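Swapping the processor in an old Dell desktop

I put this off for months, and then did the whole thing in one evening with a screwdriver and a mug of tea. If you've got an office Dell that feels sluggish and you've found a faster chip that your board supports, come along! 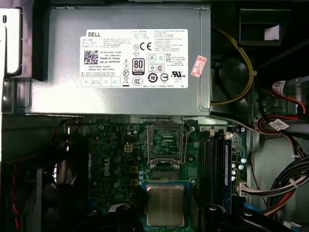 First, the boring part. Shut down, pull the power cord out of the wall, and hold the power button in for 6 seconds or so. Lay the case flat on a table with good light. Touch bare metal on the chassis before you touch anything green.

Once the side panel is off, look at how the power supply sits over the motherboard. On mine there's enough room to work at the socket with the supply left in place, but if your fingers are bigger than mine, just take it out. While you're in there, copy down what's on the label (the DP/N number is the one you want) in case you ever need a replacement. I keep mine in a notebook next to the printer.

Now the cooler. Loosen the screws a little at a time, going corner to corner, and twist gently before you lift. Old paste can grip like glue — if it won't budge, plug everything back in, let the machine warm up for a bit, shut down and try again.

Push the socket lever down and out, then swing it up. Lift the old chip by its edges, straight up. Line up the little triangle on the new one with the mark on the socket and let it drop in under its own weight. Don't press! If it doesn't sit flat, pick it up and look again.

Clean the cooler with rubbing alcohol and a coffee filter, put a pea of fresh paste on the chip, and screw it back down corner to corner.

Before you close up, tuck the wires clear of the fan and check the two power plugs on the board. I forgot one the first time and got a black screen (and a small panic).

Arsen Symonenko asked in the comments about the BIOS. Update it with the old chip still installed, Arsen, and do it before you pick up the screwdriver.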